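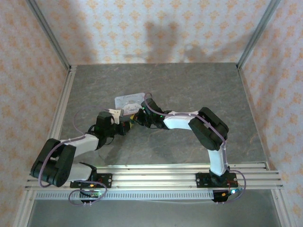
3.2 Sampling of stone surfaces

Figure 2. Grey marble-patterned work surface in use.

The survey covered household and workshop surfaces in the towns of Moseck and Grereck. We collected 1,932 answers by post and kept 1,629 of them after removing the forms with missing pages. The respondents were asked to name the material of their main work surface and then to say how sure they were of the answer.

Grey surfaces with a marble pattern (Figure 2) gave the most difficulty. Many respondents wrote "marble" for any surface with veins, and the word was also used for printed and cast materials. For this reason we treat pattern and material as two separate variables – the first was taken from the answer form, the second only from the purchase papers, when these were available.

The form was tested in March with 14 households in Grereck. After this test we changed the order of two questions and made the text shorter. The answers from the test are not included in the results. Differences between the two towns are discussed in Section 4.1.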